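The Rule About Plates

The rules at Planholm were kept in a green binder on the shelf above the sink, and on the first day they told me to read it before I touched the arm. I read it standing up. It had 44 rules in it, typed by different people at different times, and some of them disagreed.

Rule 1 was that you did not put your hand inside the tape while the arm was powered. Rule 2 was that you did not say you were only going to do it for a second. Somebody had underlined "only."

I had come over from Ploten, where we stacked boxes. The boxes were all the same size and they came down a belt, and if one of them was crushed a light went on and a person walked over. There was one page of rules at Ploten and it was mostly about shoes. Planholm was a test kitchen. The arm put groceries away, set out dishes, moved fruit from one place to another and moved it back. Avex paid for the work and Avex would get the arm at the end, along with the binder, cleaned up and made into something they could call a standard.

That was my job, the cleaning up. I had until the end of the month.

I started by throwing out the easy ones. Rule 9 told you where to park. Rule 17 was a phone number that no longer worked. Rule 30 said to see Rule 12, and Rule 12 said to see Rule 30. By Wednesday I had it down to 20 and I was feeling good about myself.

The one I got stuck on was Rule 21. It said:

The arm does not move a plate with food on it. The arm waits.

There was no reason given. Most of the rules had a reason, even a bad one. I asked the lead on the day shift and she said it had been there when she came. I asked the night shift and he said he thought it was about soup.

"We don't have any soup," I said.

"We used to," he said.

I went back through the run logs. There were 798 runs with plates in them, going back to the winter, and the logs were short. Start time, end time, what was asked for, what happened, initials. In the column for what happened, people mostly wrote "ok." Sometimes they wrote "dropped." Once somebody wrote "sorry," and I never found out who it was meant for.

The plates with food were all in there under the same word: waited. The arm would go up to the plate, check it, and stop. Then whoever was on shift would reach for the pause button, step over the tape, move the food, step back and start the run again. It took longer to write down than to do. It also meant that a rule put there to keep something from being dropped was sending people over the tape several times a day, and Rule 1 was the only one in the binder I was sure about.

I wrote that in my notes. Then I wrote a new version:

The arm may move a plate with food on it if the food is dry, the plate is level, and a person is watching.

I thought it was a good rule. It had conditions in it. Avex liked conditions. I printed it and put it in the binder in front of the old one, and I marked the old one as withdrawn and put my initials on it.

The day lead read it at lunch. She chewed for a while.

"What does watching mean?" she said.

"It means looking at it."

"From where?"

I said from the tape. She asked if that was with a hand on the stop or without. She asked if you could watch two things. She asked what happened when the phone rang. I wrote all of these down and the rule got longer. By the end of the afternoon it was most of a page, and it had a part about phones.

She said we should run it before I typed any more. So we set out the pink plate and put an apple and a pear on it, with the blue plate behind. I stood at the tape with my thumb on the stop. She stood at the desk with the new rule in her hand, and she read it out loud, the whole thing, while the gripper went in with its fingers shut and came up to the rim, just below the pear.
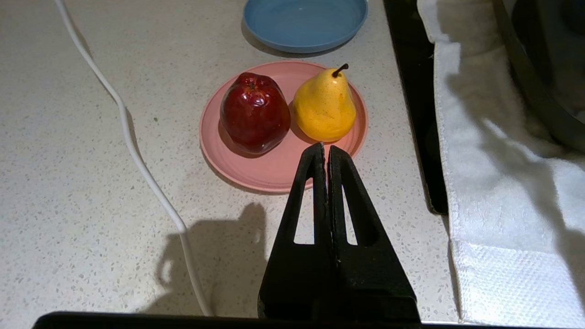 What the Log Says

The log says "waited." She wrote it, and I initialed it.

I had changed the binder and I had not changed the arm. The old rule was in the arm as well, somewhere down in the settings, put there by whoever had typed it the first time. I could have looked for it. I had the password for that. The arm stayed at the rim of the plate and I stayed at the tape, and the lead got to the end of the page and turned it over to see if there was more.

"It's doing what it was told," she said.

"It was told by somebody who was worried about soup."

"You don't know that," she said, and she was right.

I called Ranasinghe, the firm that had set up the arm before Planholm took it over. The woman who answered had been there for all of it. She looked in her own files while I held. She said the rule had come from them, in the first week. There had been a plate with a sandwich on it. The arm had picked it up and carried it very well to the dishwasher, and the sandwich was somebody's, and he had been sitting next to it.

"Did it spill?" I asked.

"No," she said. "It was perfect. He just wasn't done."

I thanked her and hung up. I told the day lead, and she laughed, and then she went and got the binder down.

We wrote it together, and it took 10 minutes. We took out the part about dry and the part about level. We took out the phones. What we sent to Avex in the end was this:

Rule 21. The arm does not move a plate with food on it until a person says they are finished. The person says so from outside the tape. Until then, the arm waits.

Under it I typed the reason, and I left the sandwich in. Then I powered down the arm, stepped over the tape and put the fruit away.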